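Workshop > Galleries > Parts Trays

Trays, Slots and Big Promises

Shared 13 times | 5 comments

Pallavi Sengar asked me to put together a gallery on molded parts trays, and I said I would if I could be rude about them. I have been sold a lot of plastic over the years on the promise that it would make a bench tidy. The Zidar catalog I keep in the drawer says a good tray will "transform your workflow." My workflow has been transformed by that drawer being full of old trays.

The idea is simple enough. Every part gets a hole shaped like itself, so you can see what's missing. It works nicely until somebody changes a part. Then you own a tray for a thing you no longer make, and the catalog is happy to sell you another one. 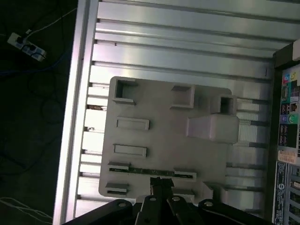

Does a molded tray beat a plain bin?
For a kit that never changes, I'd give it the edge. For anything else, buy the bin and spend the difference on labels.

Light gray plastic, rounded corners, and hardly a flat patch on it. There's a long narrow slot running most of the width, with tiny markings down in the channel. I am suspicious of tiny markings. If I need a flashlight to read where a part goes, I'll guess.

The aluminum slats underneath look smart, all parallel and shiny. Now check the gaps on the left side, where there are brown specks and debris. I've never met a slatted surface that didn't collect crumbs of something, and I've never met a salesman who brought it up.

Anikó Jakab disagrees with me on most of this. She has used the same Fekska tray for small hardware through 101 jobs by her own tally and won't hear a word against it. Fine. She also wipes down her bench every evening, and I suspect she'd do as well with a muffin tin.

Trakell wants 90 dollars for its new one, lid sold separately. I'll add it to the gallery when somebody else buys it.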